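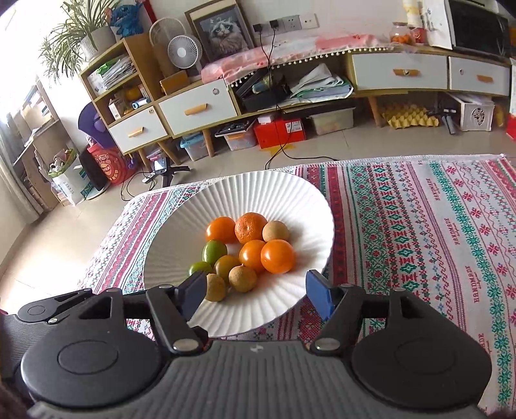 The gripper and the fruit bowl, at Reto's place.

"It drifts," Reto Hämmerli said. "You close it, the left finger gets there first. Then the right one turns up like a guest with no wine."

Anathi Mathebula put her bag down by the door and didn't take off her coat. She had come across town for drift before. Nine times out of ten drift was dirt, and the tenth time it was the owner.

"Who told you it drifts?"

"The log told me."

"The log is written by the same people who wrote the brochure."

The brochure had called the Gradetus a tool that looked after itself. Biltholm, who sold it, had also sold Reto a service plan, and Anathi had asked him at the time why a thing that looked after itself needed one. He'd said it was for peace of mind. He was paying for it in monthly installments.

She sat down on the tiles and held out her hand. He gave her the gripper with both of his, the way you hand over a baby or a cake. She opened and shut it a few times next to her ear.

"You can hear it?" he asked.

"I can hear your fan."

He went and switched off the fan. She tried again. Open, shut. There was a small click near the end of the travel, on one side only, and she was annoyed, because she had been looking forward to telling him it was nothing.

"What did the help line say?"

"Els De Graaf said to run the self-calibration."

"And?"

"It passed. I ran it again and it passed again. She said in that case it was calibrated."

"And you said it wasn't."

"I said it was dropping limes."

Anathi took the small hex key out of her coat pocket. She went to the bolts first, the low ones where the arms came out of the housings. The right was tight. The left gave her almost a quarter turn before it bit.

"There's your drift," she said.

Reto leaned in. "That's all? A bolt?"

"I don't know if that's all. It's a loose bolt. It was loose on the side that clicks. I'm not going to marry it."

She wiped both blue pads with the alcohol cloth he brought her. The cloth came away gray from one and brownish from the other. She held it up so he could see.

"What have you been picking up with this?"

"Only what's on the list."

"Is gravy on the list?"

He didn't answer that. He went and got the feeler gauge instead, the cheap one, and she slid it between the closed pads at the top and then at the bottom. The gap was the same at both ends. She did it once more with her glasses on and got the same result, and disliked it less.

"So it's fixed," said Reto.

"It's tightened."

"The system has to be told. If you don't enter a repair code, it locks at midnight." He had his phone out already and was scrolling. "There's a code for pad wear, there's one for impact damage. There's one for operator error, that's 40."

"What's the code for a bolt nobody did up at the factory?"

He scrolled for a while. "There isn't one."

"No," said Anathi. "I didn't think there would be."

He put in 70, which was Other, and a box came up asking him to rate his confidence in the repair from 1 to 100. He looked at her. She shrugged. He put in 100 and she told him to take it down, he had no business being that sure of anything, so they argued and he left it blank and the phone wouldn't let him.

"Put a dot of paint across the bolt head and onto the arm," she said. "If the line's broken next week, it's backing out, and then you send it to Biltholm and let them explain it to you."

"I've got nail polish. Would that do?"

"What color?"

"Does it matter?"

"Not black."

He went off to find it. She stayed on the floor with the gripper in her lap and turned toward the fruit. She didn't want to. It seemed like taking the thing's side. She lowered the jaws over one of the limes, closed them slowly, and listened.

No click. She let go and did it again, faster, trying to catch it out.

"Well?" Reto called from the other room.

"Ask me Thursday," she said, and picked out a longan to eat.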